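26 de abril de 2026

Voltei a pensar no forninho. Há quem jure que um forno destes substitui o grande e ainda poupa na conta da luz. Não acredito. Comprei-o na Oltel, com desconto, e o folheto prometia 14 receitas «sem esforço». Fiz quatro. Duas ficaram cruas no meio e as outras eram tostas, que não são bem uma receita.

O escorredor é outra conversa. Verde-menta clarinho, oval, cheio de furinhos no fundo. A página da Nuston dizia que escorria a massa «em segundos», como se os outros levassem a tarde inteira. É um escorredor. Tem buracos, a água cai. Confesso que a cor me agrada mais do que eu queria, e desconfio que paguei sobretudo a cor.

Agora anda na moda a bancada desimpedida: pouca coisa à vista, tudo branco, e a pessoa passa a cozinhar melhor. Li um artigo inteiro sobre isso e continuo a queimar o arroz. O forno ficou do lado direito da mesa branca, com os botões pretos em baixo, que uso quase às cegas porque nunca decorei qual é o do tempo. O escorredor ficou à esquerda. Dou nove dias a esta arrumação, e já estou a ser generosa.

Amanhã experimento legumes no forno, a receita número cinco do folheto. Se falhar, volta para a caixa. Ainda não decidi onde pôr o escorredor quando houver pratos para lavar.

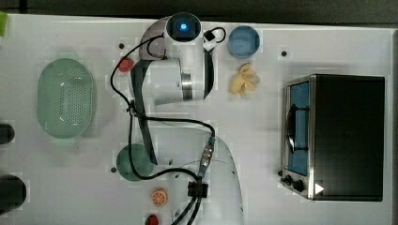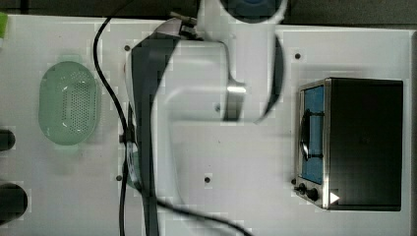 O forninho na primeira, o escorredor verde na segunda.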